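Cloth Care FAQ: Folding and Storing Towels

Filed under: Laundry & Linens

Every month I receive the same questions about small cleaning towels, so I collect them on one page. The answers come from our own habit at home and from the shop counter in Tritstead.

How should I start when the towel is all crumpled?

Lay it on a smooth table and find two corners first. Please do not pull from the middle. A lime-green towel with one end standing up in a loose fold needs only that end opened, and the long part can stay as it is. 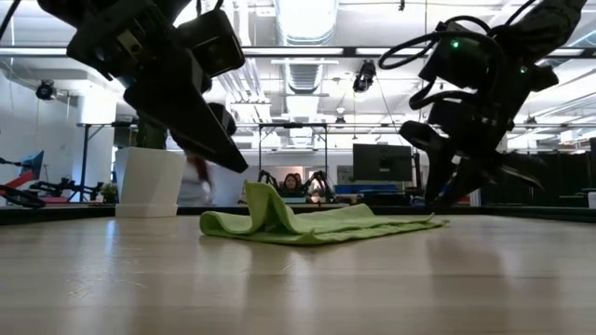
Reading time: 2 min

Is a glossy wooden table good for this work?

Yes, I prefer it. The cloth slides easily and small creases are simple to see. Wipe the table before you begin.

Should I hold the towel down or lift it up?

Both together. Keep one edge against the table and raise the opposite corner, as with the orange microfiber towel, until it makes a tall triangle. Then lower the corner slowly and smooth the cloth with a flat hand. 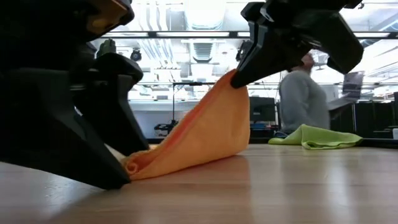
Photo: Woo-jin Moon

Can I store orange and green towels in one pile?

You can, but wash strong colors separately the first 3 times. I keep one color for the kitchen and the other for the bathroom, 4 towels of each.

Why does my towel turn into a rope?

Ribbed cloth with small loops catches on itself, and a narrow part twists quickly. Open the wide part first, then turn the tail back with your fingers. Do not iron it. Heat makes the loops flat and they drink less water.

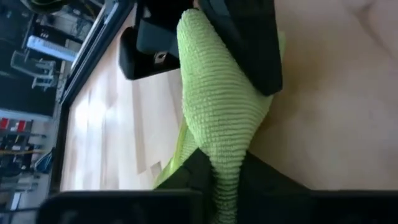

Tritstead, 2026-10-17

At what temperature do I wash them?

I use 30 degrees Celsius and no fabric softener. Shake each towel well before you hang it.

Shares: 30 | Comments: 2

Kong: The advice about the softener helped me. My old towels were only pushing the water from one side to the other.

Astard: Do you fold in half or in three parts? My drawer is quite narrow.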